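Flowers in December: Prakonley Hall Sets Its Tables Early

PRAKONLEY – The winter supper at Prakonley Hall is not until Friday, but the argument over the centerpieces was settled this week, which by local standards is indecently early.

The winning plan calls for tulips in small glass vases, with bunches of artificial blue flowers filling in wherever a table looks bare. It beat out pine cones, which have had the job for the past six years and were starting to shed.

"People were very loyal to the pine cones," said Vesela Perić, who drew up the table plan and has taken most of the phone calls about it. "I had one call at supper time. I had one during a funeral."

There will be 42 tables in the main room and the side hall, and 180 tickets have been sold. Perić wants no two tables to match, an aim made easier by the fact that the vases were bought secondhand, a few at a time, from a shop in Rudilmont that does not believe in sets. 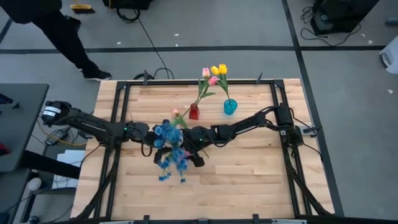 Pink tulips in a red vase and yellow in a turquoise one, with the artificial blue blossoms in front.

Color has been the touchy part. Osvaldo Magalhães, who is cooking, asked for white flowers only, on the grounds that anything brighter would compete with his beet soup. He was outvoted. He has asked that the red vases at least be kept away from the first course, and a compromise is being worked out by seating chart.

The blue flowers have critics of their own. Radka Georgiou, who grows the real kind in Gresden, called them "a very brave blue" and declined to go further. She has agreed to lend a hand with the bouquets anyway, on the condition that her name is not put near them on the program.

Their supporters point out that artificial flowers need no water and can be brought back next year. Georgiou said that was what worried her.

The rules for the tables are short. Vases are to be low enough to see over, a lesson from the year of the pampas grass, when several guests are said to have eaten an entire meal without learning who was across from them. Stems may droop a little. Glitter is out – it was still turning up in the coat room in June.

Guests may not take the vases home, though they may take the tulips once dessert has been cleared.

Doors open at 6 on Friday. The pine cones have been moved to the lobby, where they will greet arrivals from a large bowl, and where Perić says she will take no further calls about them.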